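Wurell Handling Cell, Illwood Site - Monthly Safety Walk
Checklist with comments, May round
Covers: bench, hand-held grippers, floor, work practice, staffing

Marks used: OK / FIX / OPEN (no agreed answer yet)

1. Guarding and stop controls
Stop button within reach of the bench: OK
Stop button labeled: FIX
Comment: Label is in the drawer. It was in the drawer in the last round too.

2. Gripper condition
Mounting screws checked for tightness: OK
Finger pads free of wear: FIX
Comment: One pad has gone ragged along its upper edge where it meets the hard part of the finger. The pad facing it is in better shape. Antunes, who supply the pads, say to replace at 50 hours. The log sheet for this pair has no hours on it, so that advice is no use to us. Write the hours down.

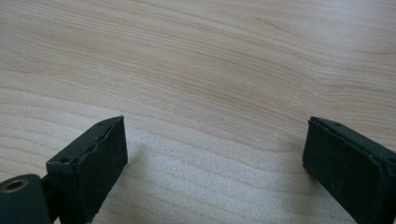

Does a worn pad have to be changed before the next shift?
Change it if the edge lifts when you run a thumbnail along it. If it stays down, note it on the log and look again at the end of the shift.

3. Bench
Surface clean, no splinters: OK
Nothing stored on the bench between tasks: OK
Comment: Best kept bench in the building. I would like to see the packing line get the same attention.

4. Operator posture and strain
Bench height suits the person using it: OPEN
Breaks taken as scheduled: OPEN
Comment: The plan says a 2 minute pause after every set. The plan also says 90 sets before lunch. I have tried to make both fit in one morning and can't. The people on the bench solve it by skipping the pause, and then the report says output is on target.
The work was described to staff as "light". Each move is light. Last month's sheet shows 1,886 of them for one station, and wrists don't read job descriptions. Two operators have asked for a change of task after lunch. Please answer them in writing.

5. Cables and floor
Cables off the walking route: FIX
Gripper cables have slack at full reach: OK
Hazard tape in place on floor: OK
Comment: Loose cable lies coiled on the carpet to the right of the bench, and the right-hand gripper's cable crosses the tabletop and goes over that same edge. Clip it to the rail. Filtel quoted for a cable arm and the quote is still sitting there unsigned. A bag of clips would do for now.
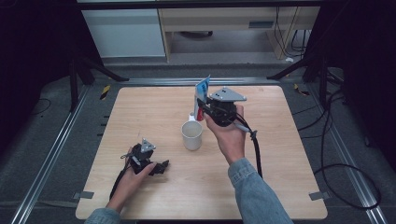 6. Training
Operators shown how to hold and set down the grippers: OK
Operators told what the recordings are used for: FIX
Comment: They were told "to improve the process". I asked at the bench what that meant and got three different answers, one of them being "to do without us". Management says no jobs are planned to go. Fine - put that on paper with a date on it. I have sat through this talk before with the palletizer, and the two packers who were going to be "freed up for other duties" were freed up altogether.

7. Staffing during automated runs
Second person within earshot: FIX
Comment: Second person is now shared with receiving, at the other end of the building with the dock door open. That is out of earshot by any test I know. The risk sheet still shows the old arrangement and needs redoing.

8. Reporting
Near-miss forms at the station: OK
Near-miss forms filled in: OPEN
Comment: The box was empty. It might mean a clean month. It might also mean that the form now asks for a login and takes longer than the break does. Bring back the paper pad for one month and compare.

Carried over to next round: items 1, 2, 5, 6, 7
Needs a meeting with staff present: items 4 and 8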